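Workshop > Robot Arms > Setup

Marking a Work Zone for Two Arms

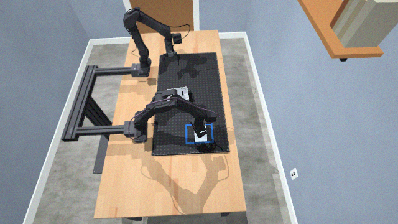
My Darna build has two arms and one table, and most of my evenings go to stopping them from arguing over it. Do the layout in the simulator first, where collisions are free. Bolt both bases to the same side rail. Lay the mat so the dots run square to the table, then draw a blue rectangle near the front corner for the near arm's target. Mine fits the white piece with mat showing on either side. Leave bare wood in front for your elbows.

Run 24 slow passes. If the arms touch, move the rectangle and sulk briefly. Then go build it.

Related
Flosico rail clamps, reviewed
Taming wrist cables
Skinner gripper rebuild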